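Home About Recipes Garden House Things Older Posts

The little round table and other September jobs

I have been meaning to write this one up for a couple of weeks now, but September has a way of disappearing (new shoes, new timetables, a whole box of plums from next door that wanted eating at once). Anyway, the kettle is on and I have the house to myself until three, so let me tell you about the back room.

Those of you who have been reading since we moved to Piltden will remember that the back room was where things went when we couldn't think where else to put them. I did try to love it. I put up a shelf, and took down a shelf, and for one whole winter it was the place where the ironing lived. But when my friend Noboru Hattori asked if he might come and stay for a bit, I went and stood in the doorway with my tea and thought, no, this won't do at all.

So we had a proper go at it one Saturday. Out went the boxes, out went the exercise bike, and I got down on my hands and knees and washed the floor twice. I had quite forgotten how much I like the pattern in it, all those knots and wavy lines! The cream walls only wanted a wipe, which was a relief, as I had already spent 35 pounds on paint for the hall and wasn't in the mood to start again.
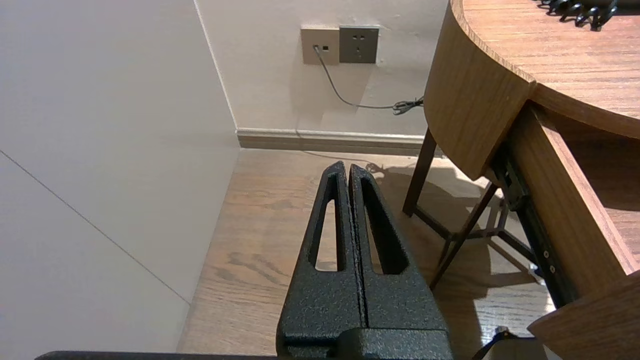

The cable is the bit that still bothers me. It hangs down from its plate and finishes in a little muddle of loops near the round table, and every time I walk in my eye goes straight to it. Zlatko Petkov from over the road, who is far handier than I am, suggested running it along the top of the skirting board with small clips, and he very kindly dropped off a bag of 100, so I shall be clipping things until I'm ninety. I've also been told to use a shorter one and be done with it, and I dare say that would be the sensible answer.

The table itself stays, whatever happens. I did try it under the window first, then in the middle, where I walked into it in the dark, and I keep coming back to having it near the sockets so that a lamp or a laptop can be plugged in without a lead stretched across the floor. It has been lovely for a cup of tea and the crossword, and I'm hoping Noboru will use it for his letters.

Still to do: find a rug (I saw one I liked in the Ternora shop, but it was 464 pounds and I put the label down very quickly), wash the spare bedding, and decide what to do with the exercise bike, now sulking in the hall. If anybody local would like it, please do leave a comment. It works perfectly well and has hardly been sat on.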